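FOR IMMEDIATE RELEASE

Grodomora library to lend out the things you only need once

The Cluvadis Lending Library will open its doors in Grodomora this July, giving residents a place to borrow the fondue set they were about to buy, use on a single evening and store until they moved house.

The collection opens with 1129 items, from tile cutters and carpet cleaners to a croquet set with most of its colours. Annual membership costs $25 and covers everyone in the household, including the one who never brings things back.

"We asked people what was in their garages, and they went a bit quiet," said a Cluvadis spokesperson. "Then they asked if we'd take it."

Donations came in through the autumn at the old Dornoveo furniture showroom on Adeleke Street, which will be the library's permanent home. Bread makers arrived in such numbers that the donation form now has a line about bread makers. Cluvadis is grateful for every one of them and would like no more.

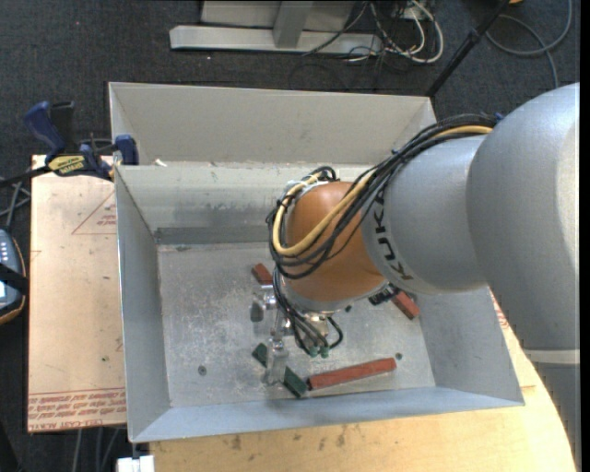

Members can borrow up to four items at a time for a fortnight. Popular items, including the pressure washer and the large marquee, are limited to a weekend. The marquee comes with instructions, a bag of pegs and a second bag of pegs, and borrowers should bring a friend they can afford to argue with.

Late fees have been set at 50 cents a day. Cluvadis considered a sterner figure but several members of its own staff objected, citing personal history.

A trial run with 88 households ended last month. The most borrowed item was the carpet cleaner. The least borrowed was a rowing machine, which has been offered a second season and a spot nearer the door.

The library will open from 10 am, with late closing at 7 pm on two evenings a week. Memberships can be taken out at the front counter with proof of a local address. Parking is available behind the building, and a trolley can be borrowed to get your things to the car. The trolley is due back the same day.

ENDS

Media enquiries: Cluvadis Lending Library, Adeleke Street, Grodomora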